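Fingertip wear and re-zeroing on a two-finger gripper, carton cell

Norkow_tim
We run one small arm on cartons at the Chisholm site. The fingers are black plastic and the wrist camera looks straight down between them. After 200 cycles the close position drifts and it starts nudging boxes instead of gripping them. I've been re-zeroing at the start of each shift, fingers open, box set well forward on the blue mat.

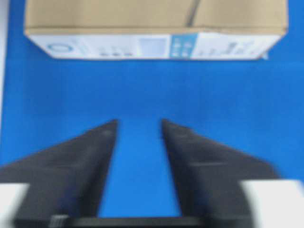 The zero itself takes me 30 seconds. What I can't settle is whether to keep doing it or pull the fingers and replace them.

zostier
Replace them. If you're zeroing every shift you're hiding a worn pivot. We did that at Grernville until June and wrecked a motor.

Océane Leclerc
I disagree. Check the mounting screws first. Ours had backed out a quarter turn and the fingers were fine. Snug them, zero once, then log the close position for a week.

zostier
Screws should be on the weekly sheet anyway. Still reckon it's the pivot.

Norkow_tim
Screws checked – one on the left was loose. I also wiped the fingers down, as carton dust gets into the channels. I'm testing close in against a plain brown box now, with the tips right up at the bottom edge. 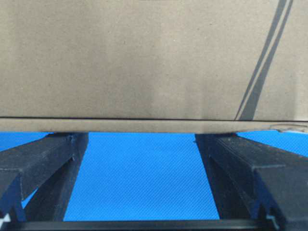 Does the camera need recalibrating after the fingers come off?
Only if its bracket was disturbed. Pulling the fingers on their own leaves the camera where it was, so a finger zero is enough.

zostier
I'd do both. It costs you ten minutes.

Norkow_tim
Will do the zero and leave the camera for now. Counter reads 3625, so I'll post the drift when it's done another 200.

Related threads
Gripper faults after a power cut
Which mat colour for wrist cameras?
Cable clips that keep letting go
Spare finger sets – print or buy?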